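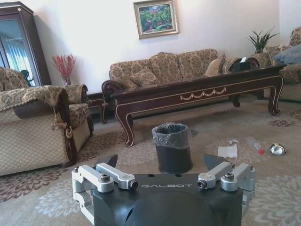

Pickup-to-bin task, living room set. The target is 454 accepted episodes before we retrain. Thread on what we changed in the collection protocol.

Episodes used to end at gripper open. They now run until the arm is back at its start pose. Without the retreat segment the policy learned to hover over the bin.

Clear bottles are the weak class. Depth drops out on them, so the label comes from the wrist color stream only. Ximeng Lu rewrote the annotation guide for this in June.

Operators reset object positions every 5 episodes. Bin position changes every 14. Moving both at once made failures hard to sort.

Failed grasps stay in if the operator recovers within 2 attempts. Tagged "recovery", sampled at lower weight. Anything past that is dropped.

Patterned carpet still throws off segmentation for flat paper. Sarmīte Rebane is testing a height threshold in Dronlow, our labeling tool. No numbers yet.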